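Getting years more out of a wicker basket

I love wicker, and I'm always sad to see a good basket put out with the trash when ten minutes of care would have saved it! Most of what goes wrong is dust and dryness, and both are easy.

Start with a soft paintbrush, the 2 inch kind, and work along the weave, then tip the basket and tap the base. Shallow ones with a braided rim hold crumbs right where the rim meets the wall, so go slowly there.
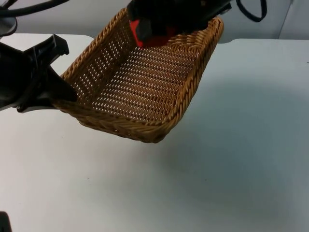 Senga Munro wrote in to say she skips the brush and uses a hair dryer on the cool setting, outdoors, and that it clears a bread basket in no time. Kumudini Siddiqui tried the same and prefers an old toothbrush for the corners. Both are great – use what you have.

For washing, a few drops of dish soap in a bowl of lukewarm water is plenty. Wipe with a wrung-out cloth, never soak, and let the basket dry in the shade for some 8 hours. Full July sun makes the strands brittle.

Once it's dry, look over the rim for loose ends. 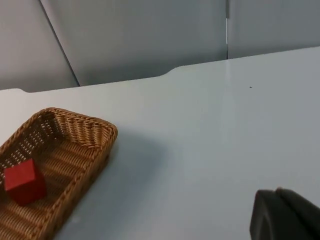
Tuck them back under with a blunt needle and a dot of wood glue, and hold each one with a clothespin overnight. Snip anything that still sticks out, at a slant, close to the weave. If the strands creak when you press them, mist lightly with plain water. Mine gets a misting twice each winter, when the heat is on, and it still looks wonderful!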